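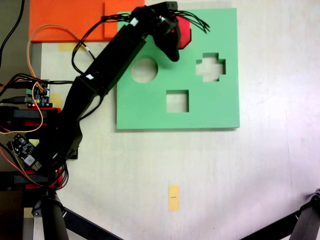
The green sorter board, with its round, cross-shaped and square holes, and a red six-sided block.

3 min read

Skiten has posted the build notes for its foam shape-sorter board, the second in a series meant for toy libraries and preschool rooms. The notes are dated June 2, 2018 and replace the draft sheet from January.

The board is a flat panel of mint-green foam. Openings are cut straight through, so the surface underneath shows in each hole. Blocks are plain solids in a single color per shape. The sheet asks builders to cut the square first and the cross last, as the inside corners of the cross are where the foam tears. Blade changes are listed after every 2 boards.

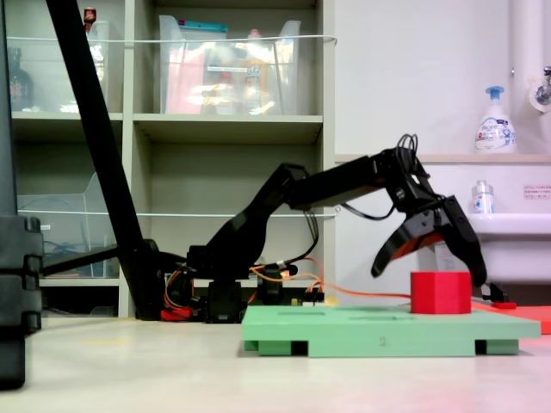

Red block upright at the right end of the green board. Shelving with open cubbies stands behind.

The main change from the draft is height. The board now sits on short supports and leaves a gap under the panel. Čestmír Sýkora, who wrote the notes for Skiten, said the flat version was hard to lift off a smooth floor with small hands, and that blocks pushed through a hole had nowhere to go.

"With the gap you can push a block down and it clears the hole," Sýkora said. "The feet have to go near the ends. Put them under an opening and the piece lands on them."

The notes also cover block faces. A faceted block gives more edges to line up than a round one and takes longer to place. Skiten advises starting with the circle and adding faceted pieces later. Block edges are to be checked by hand before use, and any face with a raised seam sanded flat.

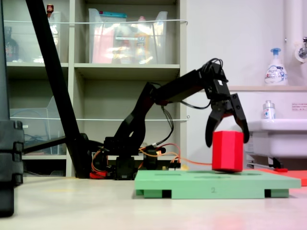
Faceted red block on the raised board. The numeral 2 is on the front edge.

Foam sheets for the series are supplied by Thevar in packs of 3. Sadier, which runs a lending shelf for preschool groups, will take 81 sets. Loans run for 90 days, and returned boards are wiped down and checked for loose feet before going out again.

A cutting template can be requested from Skiten by mail. Notes for the next board have not been scheduled.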